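Breakfast task, part four: calibration, a lost encoder, and the grasp set

The club has settled on the breakfast table as the task for this year's showcase, so most of what follows is bookkeeping on the hand. If you only want the state of the software, skip to the section on logging.

Wrist and cabling

The right hand went back on in March after the wrist ring was re-shimmed. Play at the fingertips had been bad enough that a repeated approach to the same mug handle would land in two distinct places depending on which direction the wrist had last rotated. Domnica Grecu traced this to the mounting screws, not the gearing, and I owe her an apology for the afternoon I spent writing backlash compensation. The compensation is still in the branch, disabled.

We also lost the encoder on joint four. It would report correctly for several minutes and then jump by a fixed offset. The cause was a connector that unseated itself whenever the elbow passed through full extension. It now has a strain relief and a longer service loop. Full extension is also blocked in software, which costs us the far corner of the table, and I can live with that.

Controller

The low-level loop runs at 1000 Hz on the machine we call Tider. The planner runs on Rodwood, at whatever rate it can manage. The two used to share a computer, and the planner would occasionally starve the loop long enough to trip the watchdog. Splitting them cost one network cable and an evening of arguing about message formats. We kept the binary format. The text format was easier to read and too slow to parse on Tider's old processor.

Finger control is current-limited per digit. The thumb limit is set higher than the others, as it opposes all of them in a power grasp. When the limits were equal the thumb gave way first and anything cylindrical rotated out of the hand toward the palm heel.

Grasp set

The grasp set is called Kedness, after a spelling mistake in the first commit that has outlived two club executives. It is a table of pre-shapes indexed by object class and approach direction, with a closing profile for each entry. Version two dropped the pre-shapes that differed only by a few degrees at the outer knuckles. They made no difference to the outcome and slowed the search.

Upright mugs are reliable from the handle side. Mugs on their side are not. The fingers have to get past the rim without pushing the body away, and a mug lying down will roll until its handle meets the table. The current approach comes in over the handle and closes on the wall. A better one would right the mug first, but that needs a second contact we haven't modelled.

Bread has its own entry. A slice in a bowl sits at an angle, so the pinch has to be planned against the tilt of the slice instead of the table normal. The perception code fits a plane to the crust outline and gets this right in good light. Under the old fluorescent tubes at the end of the shop it does not, and we have moved the table accordingly.
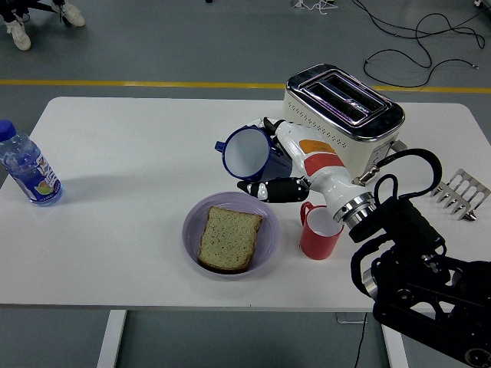

Thin metal parts remain the weak point. Depth readings off polished surfaces are full of holes, and the planner treats a hole as free space. The interim fix is to inflate the bounding volume of anything labelled as metal. This makes the hand more cautious than it needs to be near the toaster, and slower, but it has stopped clipping things on the way past.

Logging

The dataset stands at 3803 attempts, of which 2856 have been labelled. Labelling is done by hand by whoever is in the shop and has had supper. The labels are success, drop, miss and abort. We tried adding a fifth for "succeeded for the wrong reason" and could not agree among ourselves on when to apply it, so those are marked as success with a comment.

Of the labelled attempts, 1087 used the mug entries in Kedness. That is too many. The second-years like the mugs because the reset is quick. The next block will be drawn from a shuffled list, and the logger will refuse an attempt whose object is not the one at the top.

Other items

The spare finger tendons ordered through Hofstetter came in the wrong gauge and have gone back. Until replacements arrive, please do not run the pinch tests above the default current.

The training notes for new members are out of date from section two onward. The power-up order is still correct. The colour coding on the motor leads is not, so check against the sheet taped inside the cabinet door.

Next post will cover the lever on the toaster, once I have a force trace worth plotting.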